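Sunday evening, with the window open

The reports are finished. I closed the laptop at half past eight and for a while I just stayed on the chair, because I did not know what to do with my hands.
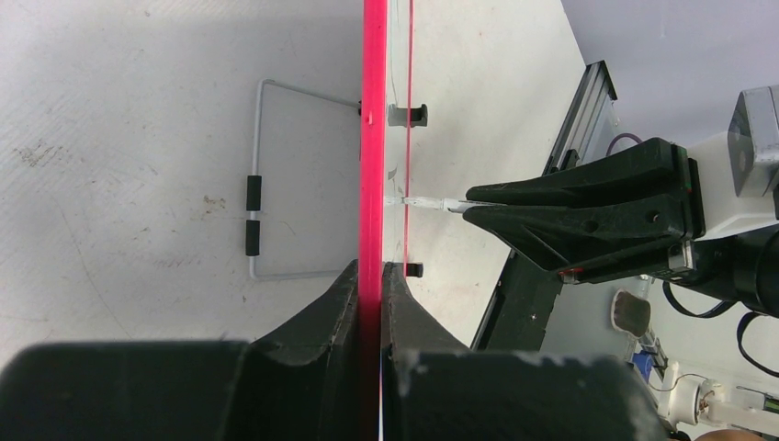 It is May and in our school this means the written reports, one for every pupil, in the language of the country and not in mine. I have 28 pupils in the class. Each report must have a part about reading, a part about mathematics, a part about how the child works with others, and then a few lines that the school calls "personal words". The personal words take me the longest. In my first year here I wrote the same sentence for five children and a mother noticed it, as she was comparing with her neighbor. I was so ashamed that I have never copied a line again.

I write them in Zinside now. Last year we had paper forms, and before I came they had something else, which the older colleagues still miss. Zinside is good when it works. On Thursday it lost two of my texts. I had them in my head still, so I wrote them again the same evening, but the second version is never so warm as the first. I wonder if the parents will feel it. Probably they will look at the part about mathematics and go to the table.

There was one report that I left for the end. It is for a girl who has said very little in my lessons since the autumn. She does everything I ask, her notebook is clean, and when I come near she covers the page with her arm. What do you write? I first wrote "quiet", and then I took it away. I was also a quiet pupil, and every year somebody wrote it to my parents like it was an illness. In the end I wrote that she listens well to the other children and that she remembers what they tell her. This is true, I saw it in the group work on the rivers. I hope she reads it herself.

The day was not only reports. In the morning I walked to Brurkarska for bread and took the long way home by the canal. My feet were happy and my head was still making sentences. Do other people have this? I look at a dog and I think, "shows growing independence".

I counted the money for the class trip also. We have 609 and the bus alone will eat most of it. Rorent gave us a price for the smaller bus, but then one adult must go by train with the lunch boxes – I think I know already which adult. I do not mind so much. One hour in a train without a single question would be a kind of holiday.

Tomorrow I must return the spelling tests. I corrected them on Friday during the break and the results were weak, weaker than in winter. Maybe I went too fast with the double letters. I make mistakes with them too, I had to look at the dictionary twice, and I was holding the red pen! I will do the whole page again with them on the board, slowly, and the test will not count.

Now it is almost ten and somebody is still playing football in the yard. I should iron the blue shirt. The soup is in the fridge for tomorrow, and the key to the music room is in my coat, where it should not be – I must give it back before the first lesson.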